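Gravasel Community Board > Local News and Views > The library clip

pollards_end
Joined: March
Posts: 109

I've now watched the full recording of the September meeting, all of it, and I think people owe the woman in the green coat an apology. The clip that went round was 47 seconds long. It starts after the man behind her has already shouted over her twice. You'd never know that from the version everybody shared.

tinribs
Posts: 1,060

I shared it and I'm not sorry. She still called the lad an idiot. He's 16. The longer version doesn't make that word go away.

pollards_end

No, but it shows she was talking to the man behind her. The lad happened to be standing in between.

tinribs

That's your reading. I've watched it too and she's looking straight at him.

MarshLaneMo

Could be either. The sound is poor and you can't see her face for half of it. What bothers me is that 4,000 people had seen it by teatime and someone had put up the name of her employer. Whatever she said, that's out of proportion.

wekus_road_resident

Agree with Mo. I was there, four rows back. It was a bad-tempered evening all round and the chair lost control early on. The question was whether the Stavix building should take over the library's Saturday hours. We got maybe ten minutes on that before it went off the rails.

tinribs

So did she say it to him or not? You were there.

wekus_road_resident

I don't know. I heard the word. I was looking at the chair.

Old Vergara

I put a comment under the clip that night and took it down next morning. I'd only seen the short one. I wrote it at the kitchen counter before I'd even had my tea, which tells you how much thought went into it.
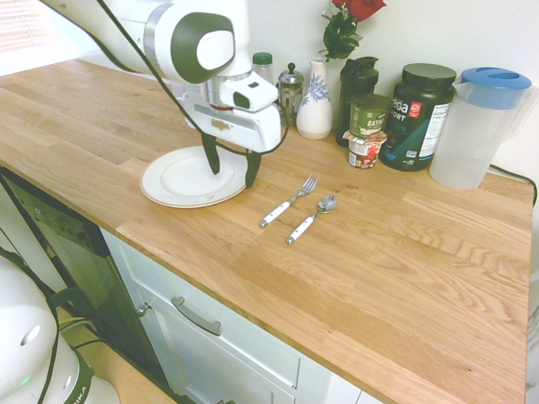 My daughter says I should just stay off there after five o'clock and she has a point. I've written to the lady to say sorry. I haven't heard back and don't expect to.

tinribs

Fair play for writing, but I think you're being hard on yourself. She chose to speak at a public meeting.

MarshLaneMo

So did the lad, and you'd be furious if anyone had posted his school – rightly.

tinribs

I would, yes. I'll give you that one. I still think she should say something to him.

pollards_end

The full recording is on the council page under September. The bit in question is near the end of item three.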